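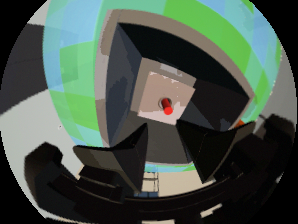
Fliridton gets its pin cell ready for the winter rush

9/16/20

If you have walked past the glass doors at the back of the Tolivwood shop lately, you may have wondered why the big robot cell at the far end has been sitting so still while the people next to it have been so busy. The cell, which everyone on the floor calls Fliridton after the street where it was first put together, is getting its yearly going-over, and this time a good part of the work is being done on a computer before a single bolt is turned.

Fliridton has one job, and it is a fussy one. It picks up a short pin, carries it to a deep square housing, reaches down inside and sets the pin in a hole at the bottom. There isn't much room for two fingers and a pin in there, and the camera on the wrist has a very wide lens that bends every straight edge it sees. When the fingers wear or the camera gets nudged, the pin lands on the lip of the hole, the arm feels the push and stops, and someone has to put down their coffee and go see to it.

Sofia Magalhães has looked after the cell for 3 years and knows its moods better than most. In the spring she began building a simulated copy of the whole job, with the arm, the gripper, the housing and the lens all in it, so that changes could be tried out at her desk while the real cell kept earning its keep. She made the pin bright red in the copy so it would be easy to pick out against the dark inside of the housing, and she covered the surface behind it in green and blue squares. The squares, she says, are a great help when you are trying to work out how far the lens is pulling things out of shape.

"I used to do all of this standing up, with a flashlight in my teeth," she told us, laughing, when we stopped by on our way to lunch and ended up staying most of the afternoon. "Now I can try a finger angle, look at it from the wrist, decide I hate it and try another one. And I get to sit down!"

The plan is to run 1,000 simulated insertions for each finger setting, moving the housing a hair and tipping it a little each time, and to keep the setting that copes best with a crooked start. So far the team has been through 905 runs on the first setting, and Sofia would rather wait for the rest before she says which way she is leaning.

After that comes the hands-on part. The old fingertips come off and a new pair goes on. The wrist bolts get checked with the torque wrench, the lens is wiped down, and the camera is lined up again using a printed board of squares much like the ones in the computer copy. Then the arm makes 15 slow passes into the housing with no pin at all, with one person at the stop button and another watching the gap on either side. Only when those go cleanly does it get a pin to hold.

The new fingertips are being cut at Teixeira, the machine shop across the yard, and are a touch slimmer than the old pair. Sofia asked for the change after finding rub marks on the outside faces last winter, low down where the housing narrows.

Fliridton should be back at work well ahead of December, the busiest month for pin orders. Until then the pins are being set by hand at the long bench, so if your order is a day or two behind, please bear with the folks there. Anyone from the Neswood site who would like to see the simulated copy running is welcome to drop by Sofia's desk after lunch, when she usually has it open on the big screen.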